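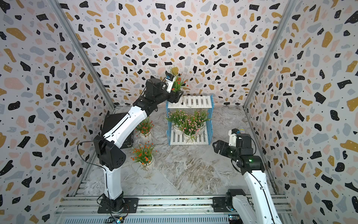 Chapter 4
Plants on a Stand: Dressing a Small Corner

A pot on the floor is easy to walk past. Lift that same pot onto a stand and suddenly it has a place in the room! This chapter is all about that change. You will learn how to choose a stand, how to group pots on it, and how to work with busy walls and floors (terrazzo chips behind, marble swirls below) so that the plants still get noticed.

We begin with flowers, and red ones are a wonderful place to start. Red carries across a room like no other color, and it holds its own against mustard, pink and black. Artificial stems are perfect for practice, too, as you can bend them, pull them out and try again as often as you like. Spread the stems into a fan, let some blooms sit low among the green, and leave gaps so the wall shows through. Then get your nose right up to the plant and look again.

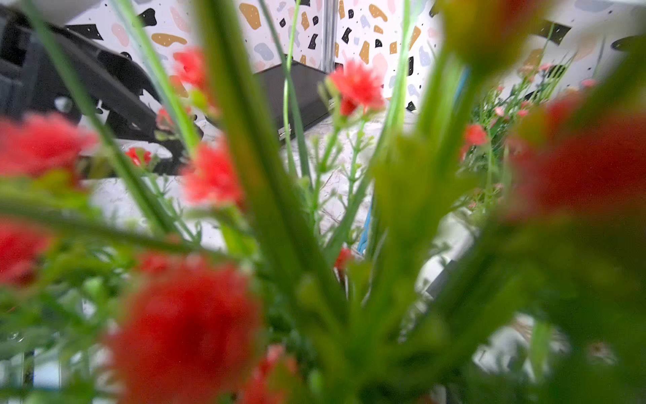
Figure 4.1 Red artificial flowers and green stems, seen from very close.

The design class at Dirkthorpe keeps a notebook for this unit, and we suggest you do the same. Theirs grew to almost 100 pages, full of sketches and crossed-out ideas. Give yourself 15 minutes per sketch and draw the gaps as carefully as the petals.

From single plants we move on to pairs. Two matching pots can hold very different plants and still look like family. White ribbed pots tied with jute twine go beautifully with blue pickets, and tall grass beside tiny pink blossoms gives you two textures for the price of one shelf. A bit of worn paint on a stand is welcome here; it shows the wood and softens the blue.
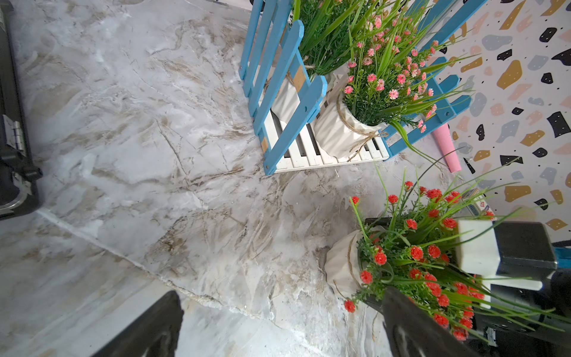

Before You Begin

Gather a stand, two pots of the same kind, a length of twine and at least two plants with different leaves. Clear a corner you can leave alone for a week, and draw it empty first.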